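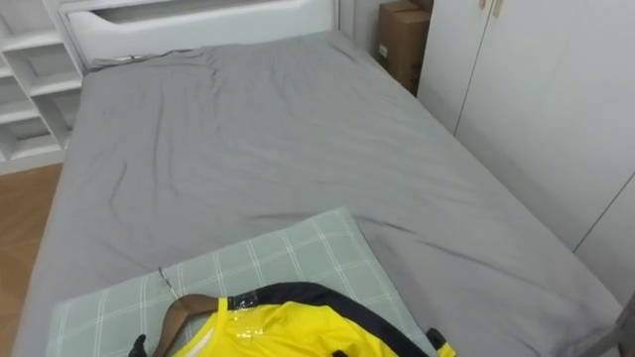 Plodano Residents' Help Pages
Furnished rooms – Bedding and storage

Fitted sheet does not stay smooth, and storage of packaged clothing before an incoming tenancy

Posted by Hoi-yan Yeh

I am responsible for preparing furnished rooms in a shared house in advance of new tenancies, the next of which begins in February. The room in question contains a double bed with a white headboard, a tall white wardrobe and a white open shelving unit. The bed is made up with a grey fitted sheet and a pillow in a pale green checked pillowcase.

I should be grateful for advice on two matters. The first concerns the sheet. It covers the mattress fully and wraps over the edge at the side, but creases remain across the middle however firmly it is pulled. The mattress is 30 cm deep according to the inventory, and the packet in which the sheet was supplied states that it is suitable for mattresses up to that depth. I have not established whether the fault lies with the size of the sheet, the manner of washing or the manner of fitting.

The second concerns clothing. The house football team's shirts are kept in their clear plastic packaging until they are issued, and at present they are placed on the bed while the wardrobe is being cleaned.

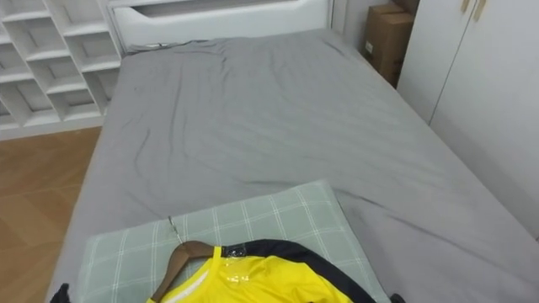
Packaged garment on its hanger, placed on the pillow.

Is it acceptable to hang such items in the wardrobe with the plastic left on, and if so for how long? The shirts will be issued at the start of the season and no earlier. I would also welcome guidance on whether the open shelving is suitable for spare linen, given that it has no doors.

Posted by Roksolana Prokopenko

With regard to the sheet, the depth stated on a packet normally refers to the sheet before its first wash. Cotton may shrink, and a sheet sold for a mattress of exactly the same depth leaves very little fabric to tuck underneath. The sheet then rides up at the corners and slackens in the middle. It is advisable to check the depth of the mattress with a tape measure, including any topper, and to select a sheet with several centimetres to spare.

The following procedure is used in the rooms for which I am responsible:

Remove the sheet from the dryer while it is still slightly damp, or take it from the line at the same stage.
Fit the two corners at the headboard end first. Where the headboard stands close to the mattress, the bed should be drawn forward so that the fabric can be pushed fully beneath.
Fit the remaining corners diagonally, and smooth the surface from the centre outwards with the flat of the hand.
Leave the bed uncovered for 15 minutes before adding the duvet.

Any creases that remain may be removed with a steam iron on a setting suitable for the fabric, provided that the care label permits it. Elasticated sheet straps are also available. They clip to the corners beneath the mattress, and in my experience they last well, although the Zernodach set which we purchased had stiff clips and I would not order it again.

Spare linen may be kept on open shelving if it is changed regularly. Folded sets should be placed inside a pillowcase of the same set, which keeps off the dust and allows a complete set to be lifted down at once. The lowest row is best left for shoes or books.

Posted by Cheng-en Chien

Shirts can stay in the plastic for a short time. We take ours out after 3 weeks. Printed numbers can stick to the bag if it is warm, so do not put them near a radiator. Also make sure that the hanger is wide enough or the shoulders will go out of shape.

I cannot comment on the sheet. Ours are all creased as well.

Posted by Ngân Huỳnh

I would add one point to the reply concerning clothing. Where shirts are to be stored until the start of a season, the thin plastic should be removed and replaced with a breathable cotton cover. A clean pillowcase with a small opening cut in the closed end for the hanger hook is an adequate substitute. Items must be completely dry before they are covered, and the wardrobe should be left open for 2 hours after cleaning – longer if the interior has been wiped down with a wet cloth.

The bed should be cleared of hangers before the room is inspected. A metal hook can catch the weave of a pillowcase, and a pulled thread on a checked pattern is readily noticed. If the wardrobe is not available, a hook on the back of the door is preferable.

On the matter of the sheet, I agree with the advice to measure first. Please note that the inventory figure may relate to a mattress that has since been replaced. This occurred in two of our rooms, and the sheets were exchanged by the supplier on production of the receipt.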